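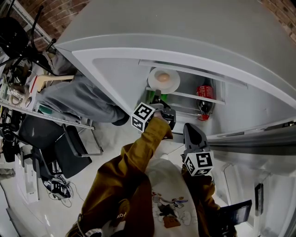

Handheld Gripper Recording: Frequently Asked Questions

Reading time: 3 minutes

Search the handbook Go Clear

These answers apply to all sites recording household tasks for the Mokard programme. They supplement the site handbook and replace the notes circulated in December. Where the two differ, follow this page.

Who may record?

Anyone who has completed the induction and been signed off by Mared Voyle or Fikri Hidayat. Sign-off is per task family. An operator cleared for table tasks isn't cleared for refrigerator tasks until the second checklist has been completed.

What has to be checked before the first take?

Both grippers must open and close fully without sticking. Marker cubes must be firmly seated, with no lifted edges and no tape, fingerprints or ink on the patterned faces. A cube that can be turned by hand is a fault. Report it and use another gripper.

Can I clean a marker face?

Yes, with a dry cloth. Don't use solvent. If the black areas have begun to shine, ask for a replacement face, as glare is a common cause of lost tracking.

May the markers leave the head camera's view?

Briefly. At least one face of each cube should be visible for most of the take. Refrigerator shelves make this difficult: reach in from the front and keep the wrists low, so that the shelf edge doesn't cover the cube. Takes in which a cube is hidden throughout the grasp are rejected at review.

Are real eggs allowed?

Yes, raw or boiled, on a plate or in a holder. One egg per plate. Raw eggs are discarded at the end of the session and must not be eaten. If an egg breaks, stop the take, mark it as failed and clean the shelf before continuing. A failed take is still uploaded.

What about bottles?

Caps must be fully tightened. Bottles may be stored lying down if the task card says so. Glass bottles are not used on upper shelves.

How long may the refrigerator door stay open?

Until the end of the take. Close it between takes while the objects are being reset. Food kept for eating must be stored in a separate appliance.

Do sleeves and clothing matter?

Loose cuffs are permitted if they don't touch the gripper fingers or cover a marker. Fold them back if they do. Lanyards must be removed.

Can other people be in the room?

Yes, if they have signed the recording consent form. They should not hand objects to the operator during a take. Faces are blurred before release, but speech is not removed automatically, so keep conversation to a minimum.

How many takes make up a batch?

A refrigerator batch is 200 takes. It may be split between operators, provided that each take carries the correct operator code.

Which form do I use for damaged equipment?

Form 2147 for grippers and markers, form 2788 for everything else. Send both to Ravindra Solanki. The Brisness site hands in its forms on Thursday.

Who decides when a reviewer and an operator disagree?

Ieva Kalniņš. Her decision is entered in the batch log.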